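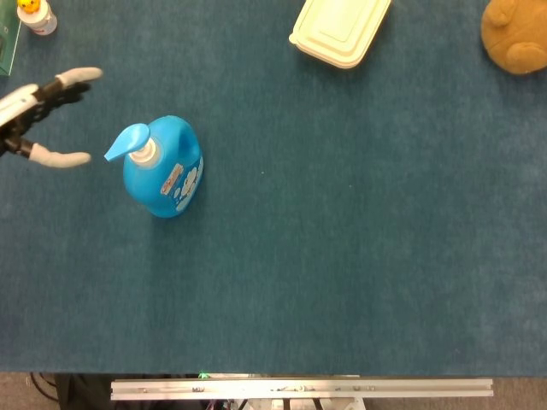 Do we really need a checklist for one table and a few bottles? That was the first reply when the draft went around, and yes, we do, and it's a pretty fun one once you get going! Bottles that get pumped, squeezed and passed around all day need more looking after than people expect, and a carpeted tabletop remembers every drip.

Cudholm Activity Rooms: Table and Bottle Check
Last updated: 29 March 2025

Use this for the carpet-topped tables in the Chiu Room and the Diment Room. Go through it before the first group comes in and again at closing. Write your comments in the right-hand column of the paper copy, even if all you have to say is "fine." I love reading them.

1. PUMP BOTTLES

[ ] Bottle stands flat without rocking.
Comment: Tall pump bottles are top-heavy when they're nearly empty. On carpet they lean more than you'd think, so give each one a gentle nudge.

[ ] Collar is screwed down snug.
Comment: This is my favorite check on the whole page. A quarter turn takes two seconds and stops most of the leaks we used to get. If the collar turns and turns and never bites, pull the bottle.

[ ] Pump comes back up by itself after one press.
Comment: Press over a paper towel, never over the carpet. Sticky pumps can be rinsed in warm water. Don't pry them.

[ ] Spout faces the middle of the table.
Comment: A spout pointing at a chair is pointing at somebody's face once they sit down. Turn it in.

[ ] Handle loop, if there is one, has no cracks or sharp seams.
Comment: Run a finger around the inside. We retired one Mutis bottle in the winter for a split you could feel but hardly see.

2. LABELS

[ ] Label is on, right side out, and readable.
Comment: Cheerful labels are great (clouds, stars, whatever you like) but the words have to survive too. If the small print has rubbed off, the bottle goes to the supply closet until it's relabeled.

[ ] Refilled bottles carry the name of what's in them now.
Comment: Write it on tape and put the tape over the old name. Refills of 200 ml or less still count as refills!

[ ] Opened more than 14 days ago? Sniff, look, and check the closet sheet.
Comment: That's our house rule and it has worked well for us. Follow the maker's date if it's sooner.

3. SMALL BOTTLES AND FANCY CAPS

[ ] Character caps are tight and in one piece.
Comment: Kids adore these, and so do I. They also get tugged, twisted and chewed. Any cap with a loose ear, nose or foot comes off the table right away and does not go in the "fix later" tray.

[ ] Nothing small is sitting right at the table's edge.
Comment: A hand's width in from the edge is plenty.

[ ] No loose caps left behind.
Comment: Look under the table as well. Last May we found three of them under the radiator in the Diment Room, which made a great afternoon for the person with the longest arms.

4. THE TABLETOP

[ ] Carpet lies flat, edges stuck down, corners not lifting.
Comment: Slide your palm along the straight edge. If it catches, tape it today and put it on the repair sheet.

[ ] No damp patches.
Comment: Color won't tell you much on a fuzzy surface, because light and brushing direction change the shade. Press a dry paper towel on anything you wonder about.

[ ] Boxes and books are clear of the bottles.
Comment: One good leak will glue a picture book shut forever. Keep paper at the far end.

5. CLOSING

[ ] Pumps locked down if they lock.
[ ] Everything back in the high cupboard, door latched.
[ ] Carpet brushed and left uncovered to air overnight.
Comment: Brushing is oddly satisfying. Go one way, then back the other way.

If something fails and you can't fix it in a minute, take it out of use and log it. The closet log is up to line 1,407 now, and I think that's wonderful. Keep it coming.

Comments

Diment Room, mornings: Tried the collar check all week and found two loose ones on the first day. Converted!

Unsigned: Could we add wiping the top of the pump head? Ours gets crusty by lunch.
Reply: Great idea, going into section 1 in the next version. Use a damp cloth and wait till the pump is locked.

Chiu Room: The tape over the old label peels if the bottle is greasy. Wipe it with soapy water first and let it dry.

Another reader: Does the spout rule apply to the round table too? There's a chair in every direction.
Reply: It does. Put the bottle off center and aim the spout across the longest stretch of table.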